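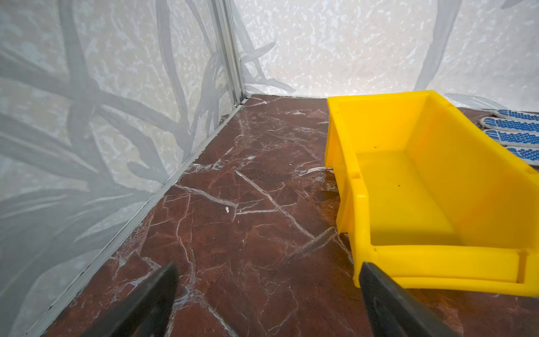

Marble floor and yellow storage bin, Tilletti Stand

Match Analyst (Women's and Under-19 Teams)
Platville Soccer Club
Full time, fixed term of two seasons with possible extension
Reports to: Wálter Carhuamaca, Head of Analysis

The position

The match analyst prepares opposition reports, codes games and training sessions, and maintains the video archive for the women's first team and the men's under-19 team. The two teams share one analyst. Both play a possession-based 4-3-3, and the coding template is the same for both, with minor differences in the set-piece section.

The analysis office is on the second floor of the Tilletti Stand. Most work is done there or at the Mamani training ground, a 15-minute drive away. The club provides a laptop and a second monitor. A pool car is available for travel between sites if booked by 4 p.m. the day before.

Duties

Live coding of all home and away league games, with clips ready for the coaching staff at halftime. The current standard is a maximum of six clips, each under 20 seconds.

Full post-match coding. The template has 83 event tags, including pressing triggers, line-breaking passes, rest defense shape at the moment of turnover, and goalkeeper distribution by zone. A full recode of a game takes an experienced analyst between five and seven hours. The deadline is noon on the second day after the game.

Opposition reports based on the previous four games of the next opponent. Reports are limited to eight pages, with a separate two-page sheet on corners and free kicks for the set-piece coach.

Filming of training sessions at Mamani from the tower on field 2. The tower is a fixed steel structure with ladder access. Filming stops when wind speed exceeds the limit posted at the base.

Individual player reviews, at least one per player every four weeks. The analyst prepares the clips and normally attends the review, but the coach leads it.

Archive work. The club holds some 3,000 hours of game and training footage, of which the older part is stored under three different naming systems. This material is being moved into Trirus, the club's internal video database. The analyst will spend half a day per week on this until it is complete, including checking the competition, opponent and kickoff time on each file.

Required

At least two full seasons of analysis work with a soccer team at college, academy, semi-professional or professional level. Unpaid and part-time work counts if it can be documented.

Fluent use of one of the main video coding packages, and the ability to build and edit a coding window without support.

Working knowledge of spreadsheets, including lookups and pivot tables.

A valid driver's license.

Written and spoken English. The analyst will speak in team meetings.

Preferred

A coaching license at any level.

Spanish.

Experience with Python or R. Tracking data is available to the club for home games only — the analyst would help decide which physical and positional measures are worth reporting from it.

Hours and travel

Hours follow the game calendar. Weekend and evening work is part of the job, and the two teams sometimes play on the same day. When this happens the women's game takes priority for live coding and the under-19 game is coded from video. Overnight travel averages two nights a month during the season. Annual leave is 25 days, to be taken mainly between seasons.

Phone costs are reimbursed up to $100 per month. The club also makes a $300 contribution toward courses or conference fees each season, subject to approval by the Head of Analysis. Salary is set on the club's technical staff scale and depends on experience. The band will be sent to any applicant who asks for it.

How to apply

Send the following in a single PDF to the club office, with "Match Analyst" in the subject line:

Resume, two pages maximum.

One opposition report, written by you, on any team at any level. Remove player names if the report is confidential.

A link to a video of no more than four minutes showing one tactical topic of your choice. Voice-over is optional. Broadcast footage is acceptable.

Names of two references, one of whom must be a coach you have worked with. References will not be contacted before the interview stage.

Cover letters are not needed and will not be read.

Selection

Applications close at 5 p.m. on the last working day of March. Shortlisted applicants will be given a full game to code in their own time, using the club's template, and will be paid a flat fee for it. The interview lasts 90 minutes and includes a discussion of the coded game with the under-19 head coach. Interviews are held in person at the Tilletti Stand — applicants living more than three hours away may request a video call for the first round.

The start date is the first day of preseason. Questions about the coding template or the Trirus work should be addressed to Wálter Carhuamaca through the club office.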